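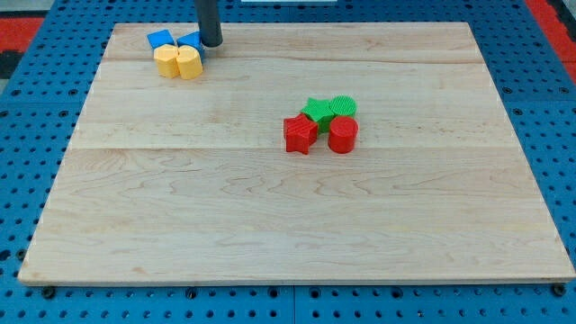

Derek Wainwright would like it known that he has oiled his worktop every spring for years, that it has still gone grey round the sink, and that he would be grateful if we stopped telling people oil is all they need. His letter ran to two pages and most of it was fair. So this month's kitchen notes go back over wooden surfaces, with his complaint in mind.

The grey patch first. Bare or thinly oiled wood darkens where water sits on it, and the area behind the taps is the worst because people wipe the front of the worktop and leave the back. A yearly coat won't hold up there. In a busy kitchen the strip round the sink may want oiling every couple of months, while the far end by the bread bin can go much longer. There is no rule that says the whole top has to be done at once, as long as you use the same oil.

To test whether a patch needs doing, drip a little water on it and leave it for a few minutes. If the water stays up in beads, leave the wood alone. If it soaks in and leaves a dark mark, let it dry overnight and oil it the next day.

For marks that are already there, sand lightly along the grain, starting with a medium paper and finishing with a fine one. Go well past the edge of the stain or you will end up with a dip. Where there is a join between two pieces, keep the strokes even across it and don't dig at the line itself. Black marks from a steel tin or a wet cast-iron pan are a different matter. Those are iron reacting with the wood, and sanding may not reach the bottom of them. Oxalic acid, sold as wood bleach, will usually shift them. Wear gloves and eye protection, follow the packet, and rinse it off well.

Put oil on thinly. Precious Ndlovu wrote in after our December notes to say hers had stayed tacky for a fortnight, and too much oil in one go is nearly always the cause. Rub it in with a cloth, wait 20 minutes, then wipe off everything that hasn't gone in. It should look almost dry when you finish. Two thin coats a day apart are better than one thick one – three if the wood has been sanded right back.

Lay oily rags out flat to dry outdoors before they go in the bin. Screwed up in a heap they can heat up and catch fire by themselves. We print this every time and will carry on doing so.

Chopping boards are simpler. Wash them by hand, rinse both sides, and stand them on edge so air gets all round. A board left flat on a wet surface takes up water on one face only and will cup. If yours already rocks, try it with the raised middle upwards for a few days in a dry room before giving up on it. Food-grade mineral oil is fine for boards. Olive and sunflower oil go sticky and start to smell.

Jintana Wiriya asks whether lemon and salt do any good. They do for onion and garlic smells: scatter the salt, rub with the cut side of half a lemon, leave for five minutes and rinse. They won't do much for a stain.

Next month, by request, limescale on kettles and shower heads.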